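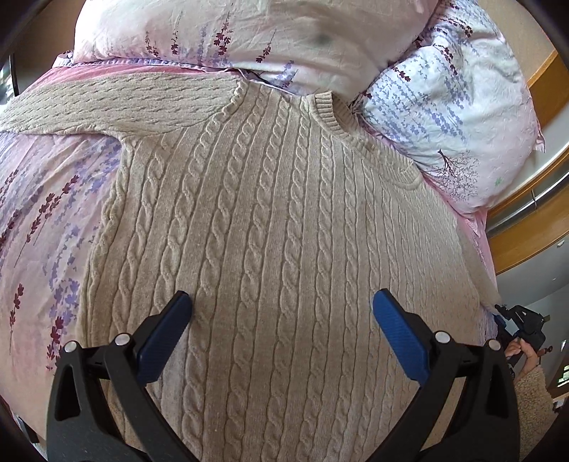

Vurkon wrote:
Hello all, I have a question about folding heavy knitwear, and I hope it is the right section. I have moved to a flat with one narrow chest of drawers and no wardrobe shelf, so all my jumpers must live in drawers which are 16 cm high inside. The thin ones are fine. The cable ones are my problem. I do the folding on the bed, with the jumper spread flat on the duvet and the sleeve straight out to the side, so I can smooth the cables down from the neck before I start. Then I fold both sides to the middle, sleeves down, and in half. The result is a thick brick and the drawer does not close over it. If I fold in three, it is even thicker. Do I make a mistake in the order, or is a cable jumper simply not for a drawer?

Fustar wrote:
You make it thick with the sleeves. When both sleeves go down the middle, you have the front, the back and two sleeves on top of each other, and after this you fold everything again. Lay one sleeve across the top, under the neck, and the other across the bottom, above the hem. The body then folds in half only once. It is wider but much flatter.

My heaviest one is 700 grams and it goes in a drawer like yours.

Vurkon wrote:
Thank you, I tried it now with the beige one. It is flatter, yes. But it is also as wide as half of the drawer, so I can put only two next to each other. I have five of this kind.

Grustamon wrote:
I don't agree with folding flat at all. Roll them. Put the jumper face down, sleeves across the back, fold the sides a little and roll from the hem to the neck, not tight. You can stand the rolls in the drawer and see each one. I keep 5 thick jumpers like this and the drawer closes.

Fustar wrote:
Please do not roll a cable knit. The outside of the roll is stretched and the inside is pressed together, and after one summer the cables look tired. I did this with a good wool one and it never came back to its shape, even after washing.

Grustamon wrote:
Then you rolled it too tight, or it was wet. Mine have been rolled for years and the cables stand up as before. I think we are speaking about different yarns. Mine are cotton mix.

Fustar wrote:
Possible. Mine was pure wool and soft. It was dry, I am sure of that.

Jasińska wrote:
May I ask what it is made of, Vurkon? This decides more than the method. Wool is springy and can be pressed a bit, cotton is heavy and keeps every crease.

Also, where do you start the first fold? With cables I always fold along the channel between two of them, never through the middle of a cable. The channel is thin, so the fold lies down by itself – on a cable it stands up like a spring.

Vurkon wrote:
The label says wool and acrylic, but the numbers are washed away. On the kitchen scale it shows 600 grams.

I did not think about the channels! I was folding where the shoulder seam told me to fold, and this was on top of a cable on both sides. I will do it again this evening.

Jasińska wrote:
Then move the fold a little to the inside until you find the channel. It does not matter if the shoulder is not exactly in the middle. And put the neck towards the back of the drawer, so the ribbing is not rubbed each time you open it.

Grustamon wrote:
One more idea, if the drawer still does not close. Keep three in the drawer and the others in a cotton bag under the bed from March until autumn. I paid 104 for a second chest of drawers and now I think it was not necessary, it only takes the place of a chair.

Fustar wrote:
With the bag I agree. But wash them before they go in, moths like the worn ones.

Vurkon wrote:
Update, 8 June 2022. I folded along the channels, with sleeves across as Fustar wrote. Three cable jumpers are in the bottom drawer, one on the other on the left side, and thin ones on the right. It closes if I press a little with my hand. The other two are washed and drying on a towel, and they go under the bed. I did not try the rolling, sorry Grustamon, I was afraid for the beige one.

Grustamon wrote:
No problem. Try it with an old one first, if you are curious.

Jasińska wrote:
If you must press with your hand, I would take one out. The knit at the top catches on the wood when you pull the drawer, and then you have a loop to repair.

Vurkon wrote:
Okay, I will put a pillowcase on top for now and see if it slides better.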